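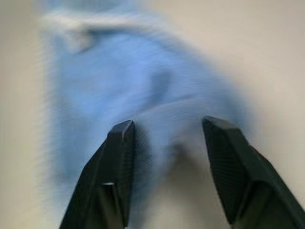

Las tardes largas del parchís de bolsillo

Revista > Juegos > Tablero en el móvil

Buscar en la revista... Ir

Mi abuela jugaba al parchís con una seriedad que no ponía ni en la declaración de la renta, y supongo que de ahí me viene esta debilidad por los juegos de fichas y dados (y por discutir las reglas, que es la otra mitad del juego). Por eso, cuando en abril me hablaron de Rikora, un parchís para el teléfono con unas islas muy monas que se van poblando según ganas partidas, dije que sí antes de que terminaran la frase. Llevo desde entonces con él y le he cogido un cariño que no esperaba.

Lo firma Ollov, un estudio pequeñito, de 4 personas, que hasta ahora había hecho sobre todo pasatiempos de palabras. Essam Farouk, el diseñador, me contó por teléfono que la idea le vino viendo jugar a sus suegros, que paraban la partida cada dos por tres para hacer café. «Quería un parchís que te esperase», me dijo, y a mí me pareció una manera preciosa de explicarlo. La partida se queda guardada donde la dejas, sin relojito que te meta prisa, y si el otro jugador tarda una tarde entera en tirar, pues se tarda.

El tablero de siempre, con sus manías

Las reglas son las de casa: se sale con un cinco, comer cuenta veinte y llegar a meta cuenta diez. Lo que cambia es que antes de empezar puedes elegir entre nueve variantes, y ahí es donde Rikora se gana el sueldo, porque cada familia tiene la suya y cree que es la única legítima. En la mía, por ejemplo, el tercer seis mandaba la ficha a casa aunque estuviera ya en el pasillo final, una barbaridad que no he visto defendida en ningún otro sitio. ¡Y está! Se llama «pasillo abierto», en el menú de reglas, casi al fondo.

Si no tienes con quién jugar, hay un rival llamado Samir, un pelícano con gafas que comenta tus tiradas con bastante retranca. Tiene cinco niveles. En los primeros se deja comer con una alegría sospechosa; en el último hace barreras en los sitios más antipáticos y no las levanta ni a tiros. Yo sigo atascada en el cuarto, lo confieso, y ya le hablo en voz alta en el autobús.

Lo que menos me gusta

Las islas son bonitas pero avanzan despacio, y hacia la mitad de la segunda hay un tramo de palmeras y más palmeras que se hace cuesta arriba. Tampoco me convence el chat, limitado a frases hechas: a veces una necesita algo más contundente que «¡Buena jugada!». La versión gratuita enseña un anuncio cada diez partidas, cosa que se lleva bien, aunque el botón para cerrarlo es minúsculo.

Rocío Benítez, que organiza torneos de juegos de mesa en su barrio y lleva los cruces con Gestico, un programita de calendarios, lo ha probado con su grupo y es más dura que yo. Echa en falta una sala para parejas, de las de jugar compañero contra compañero, y tiene toda la razón. Farouk me dijo que está en la lista, sin comprometerse a más.

Entretanto, un consejo para quien empiece: no corráis con la primera ficha. Sacad dos, dejadlas juntas en el seguro y que sea el pelícano quien se ponga nervioso.

Contacto | © Todos los derechos reservados | Volver arriba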